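How many demonstrations before I stop believing the training curve?

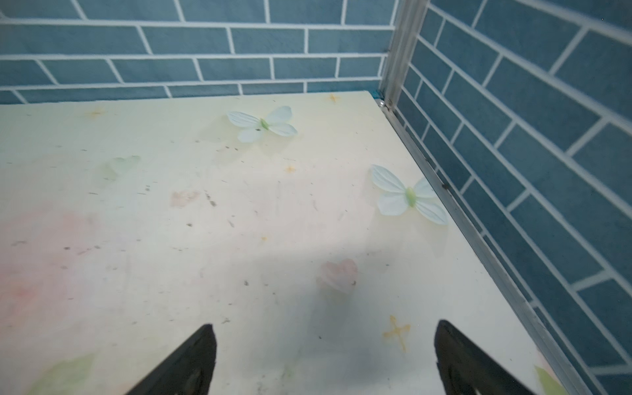
Is it better to record one long session of examples or several short ones?

Several short ones, spread over different times of day, because a single long run bakes one set of lighting and one tired operator into everything the model learns.

Posted in: Small arms and grippers > Learning from demonstration

Hollia_bench

I've been recording teleoperated pick and place on a benchtop arm with a two-finger gripper and a wrist camera. The work surface is a cream patterned top (butterflies, hearts, little yellow sparkles) with blue brick-pattern walls behind and to one side. I have 860 episodes so far, all done by me, mostly after tea.

The training loss looks lovely. I don't trust it. When I put the policy on the arm it does well if the object is near where I usually put it, and badly everywhere else. Sometimes it closes the gripper on a bit of bare tabletop with great confidence. A chap on another forum told me to "just get to a couple of thousand and it'll click", and the Rimach starter notes say much the same in nicer words. I've yet to see anyone show their working for that number.

Three things I'd like to know.

Does the busy pattern matter? I wondered whether the printed shapes were pulling the gripper about, or whether I'm seeing what I want to see.

Should I throw out the sloppy episodes? I've got plenty where I hovered, changed my mind and went back.

And is there any sensible way of telling whether the next few hundred will help before I spend October recording them?

Please don't reply with "more data is always better". I've read that one.

Wyn Gethin

I'd stop recording for a bit. 860 is a decent heap for one task on one surface, and if it only works near the middle then you've probably got the same few dozen episodes many times over.

Try this before anything else. Take the first camera image from every episode and mark where the object is on a plain plan of the tabletop. It's dull and it took me most of an evening. On my own set (1,516 episodes, two operators) nearly everything was in a patch the size of a saucer, in front of where my right hand naturally rested. I would have sworn blind I was moving it about. Now I have a list of positions printed out beforehand and I put the object where the list says, including the awkward places along the rail and up in the corner.

On the pattern, I'm doubtful that it's the villain, but you can test it cheaply. Put a plain sheet over the top, tape the edges flat, run twenty trials. Then take it off and run the same twenty positions. If the plain sheet is worse, that still tells you something: the policy has been using the prints as landmarks. That's what mine did. It had learned "go to the right of the flower" and fell to bits when I turned the mat round.

I'd also look hard at anything on your surface that casts a shadow. From your picture, two of those pale blue butterflies look a touch raised, with a faint shadow under the upper one, while the hearts look flat. A wrist camera coming in low sees raised things very differently from printed ones. If they lift off, have them off for half the recordings. If they don't, at least make sure some episodes start with the gripper right over them and move away without closing. You need examples of leaving things alone and most people never record any.

Same goes for the gripper's own shadow, which falls right between the fingers. If you only ever record under one lamp, that shadow is part of the lesson whether you like it or not. Move the lamp.

As for sloppy episodes, keep the ones where you went wrong and put it right. Bin the ones where you dithered in mid-air. A policy trained on dithering will dither. I cut mine with a very crude rule, anything where the arm hardly moves for 2 seconds goes in a "look at this" folder, and then I look at it. I don't let the rule delete anything by itself. I tried that and it threw out all my careful slow grasps.

I can't tell you whether the next few hundred will help. Train on half of what you have, then three quarters, then the lot, and run each on the real arm at the same fixed positions. If the last two score about the same, more of the same recording is a waste of your evenings.

rizk_user_north

more data is always better but it has to be GOOD data. i use the Rizk recorder and it has a quality score, anything over 80 i keep. my model got loads better after i added 400 episodes. the table doesnt matter the network ignores it. clean the table tho, there's specks all over it

Wyn Gethin

Better at what, measured how? And what does the score measure? Last time I looked at one of those it was mostly rewarding smooth joystick movement, and a beautifully smooth miss is still a miss. I'd leave the specks, too, or at least some of them. If the arm is going to work on a surface that gets used, a spotless one in training does it no favours.

rizk_user_north

it just looked better when i ran it. not sure what the score is made of its in the settings somewhere

Irfan Ghumman

I mostly agree with Wyn but would argue with the plain sheet test. A new surface changes brightness as well as pattern, and a wrist camera on auto exposure will shift everything at once. You could easily blame the pattern for what is really the camera adjusting itself. Lock exposure and white balance first, then do the sheet. If your camera won't lock, the result is close to worthless and I'd skip it.

The thing I'd add is to check what the policy does with nothing to pick up. Leave the top clear of objects, start it from ten different poses, and write down where it closes. When I did this on the Wernell arm at work it went to the same spot nearly every time, which was the average of everywhere I'd ever put the block. The camera was barely being used. The loss was excellent throughout, and I had a slide with it on.

Keep a set of positions that you never record from and never train on. Write them on paper and stick them to the wall. You will be tempted to "just add a few" from those spots when they fail. Once you do, you have no test left.

Also get somebody else to record some. They needn't be good at it. One person's habits are very consistent and a model will copy them to the letter, approach angle included.

Hollia_bench

Thanks both. I did the position marking for the first 400 and it is embarrassing. Big blob just right of centre, almost nothing at the back by the wall and none at all by the rail. I've also tried it with no object, ten starts, and seven of them closed in the blob.

Exposure was on auto. I've found the setting to lock it but will need to redo a batch to see what difference it makes, and I'm not going to claim an improvement until I've run the same positions before and after.

Wyn, could you put up your list of positions, or is it just a grid?

Wyn Gethin

Grid, shuffled, with extra rows along the edges. I'll post the file tonight when I'm back at the other machine. Turn the object as well as moving it, I left that out of my first list and had to start again.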